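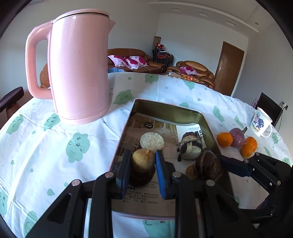 Kitchen table questions – Cornside Guest Rooms

Can I use the kettle?
Yes. The pink electric kettle is for all guests. Please empty it after your last cup.

Where do I put vegetables I bring back from the market?
In the metal tin on the round table. It has a printed sheet in the bottom, so dirt shakes out easily.

Does fruit go in there too?
It can – but fruit bruises under potatoes and other roots. Put it on top or leave it on the cloth. 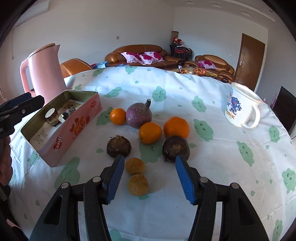

Potatoes, a purple turnip and citrus fruit beside the open tin.

Do I have to wash roots first?
No. Brush them off and wash them when you cook.

How often is the tablecloth changed?
Every 6 days. Spare cloths are in the hall closet, shelf 2.

When is the kitchen open?
Until 11 at night. Kettle use is fine at any hour.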